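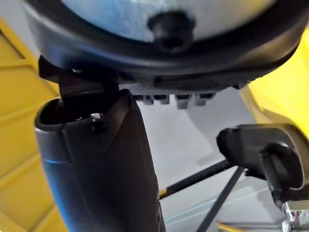 20 Sep 2023, bench notes, yellow table

Ran the Tokel job again, same setup as last time. Black part off the table, turn it over, look at the inside, into the bin. Discs come later if we ever get that far. Ryan drove in the morning, I took over after lunch, Aishwarya kept the log.

Writing this up the same day, before I talk myself into being nicer about it.

Le Goff wants to know if the robot can take the sort-and-pack station off their hands. A person at that station does one part in nine seconds, and that includes the look inside and whatever they are saying to the person next to them. Our best clean run today was 55 seconds. With Ryan at the controls. On its own, using the policy from last week, it got the part off the table more often than I expected and then spent a long time deciding how to let go of it.

What went OK:

- Picking up by the rim. The fingers wrap far enough around that the part doesn't swing.
- Holding it upright for the look. The arm is steady once it stops moving. I had complained about wobble at the wrist before and I take that back.
- Knocking over fewer neighbors than last time. Ryan spread the row out a bit more, so some of the credit is his.

What didn't:

- Handing over from left to right. The right hand comes in open and then the thumb is in the wrong place. A person rolls the part across the fingertips without thinking. We have to plan it as a regrasp, and the plan is wrong as soon as the part has slipped by 4 mm.
- Glossy black plastic. The depth camera hates it, we all know it hates it, and every few months somebody suggests a new filter.
- Parts that overlap. It will take the top one if the top one is obvious to it. If two rims look like one rim it goes for both.

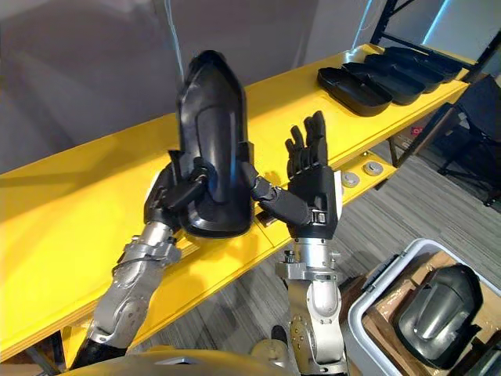
Is the robot any use at the packing station today, as it stands?

It is useful for collecting data and for finding out which steps are hard, and it would slow the station down if we put it in the line.

I said that to Ryan over coffee and he said I would have said the same about the first dishwasher. Maybe so. But a dishwasher doesn't try to do the job the way a person does. It's a box that sprays water, and the kitchen got rearranged to suit it. My problem with the chore demos is that they do it the other way around: keep the kitchen or the shop as it is and promise a machine with hands. Then you read the small print and somebody has spaced the cups out and turned every handle to face front. We did the same today with the row on the table, see above.

Aishwarya's view is that spacing the parts out is fair because Coltetti could ship them spaced. She is going to ask what a molded insert would cost. If the answer is low then most of the picking problem goes away, and so does most of the reason for using fingers. A suction cup on a cheap arm would do it. She didn't like it when I said so, but she wrote it down.

Same thing at home, by the way. My sister keeps sending me the laundry videos. Folding one towel on a clean table is a fine result and I'd be proud of it. Finding the towel under a wet coat, working out that the sock inside it belongs elsewhere, and stopping when the cat gets in: I haven't seen that one yet.

Afternoon: Prukix fingertips came in. Softer pads than ours. We didn't swap them today, didn't want to change two things at once. Ryan did go over the wrist bolts and the cable clamp and found one screw he could turn with his fingers, which may be the whole story behind the drift we blamed on calibration.
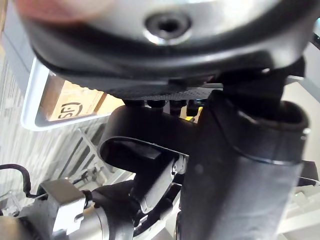 So before anyone retrains anything: check the fasteners, redo the hand-eye calibration, run the old policy again. I don't want a week of GPU time spent learning to work around a loose screw. We did that in spring and it was embarrassing.

Also the bin. Cardboard in the bin changes how far the hand can go down, and the release height in the script is a fixed number. It needs to be measured each run or we take the cardboard out. I vote for taking it out until the release works on a bare bin. Ryan says the real station has cardboard. He's right, but one thing at a time.

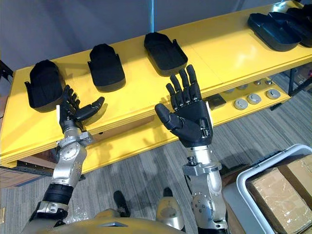 *Yellow table, both hands raised, discs on the lower shelf.*

For October:

- Le Goff target is 200 parts in one go with no human touch. I don't believe we'll make it and I'd like us to tell them before they plan around it.
- Prukix pads on the right hand only, compare with the left.
- Aishwarya: Coltetti insert price.
- Ryan: thread locker on both wrists. Mark the bolts with paint pen so we can see if they move.
- Me: release height, and a proper log of every time one of us reaches in to help. We've been leaving those out and it makes the numbers look better than they are.

Discs stay off the list until the handover works.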